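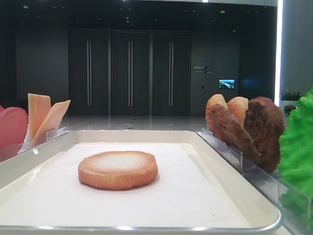 Ticket 646: Menu photos upload but do not show on the order page

Status: Resolved
Opened by: Su-chen Yeh, Bandon store
Assigned to: Daichi Tsuchiya

Reported problem
New item photos save without an error in the Markcombe menu editor. The order page keeps the gray placeholder. Affects the bread and bun category only. Older photos still load.

Log
9:40 a.m. Reproduced with a bun on a paper-lined tray. Editor preview correct, order page blank.
10:05 a.m. Cleared browser cache. No change.
10:20 a.m. Image request returns status 200 with an empty body. Thumbnail job suspected.
11:15 a.m. Job queue stalled after the October update. 24 jobs waiting, all from the same category.
11:30 a.m. Roy Lightfoot restarted the queue. Timeout raised to 30 seconds.
11:50 a.m. Photos load on desktop and phone.

Follow-up
Add an alert for stalled thumbnail jobs. Owner: Roy Lightfoot.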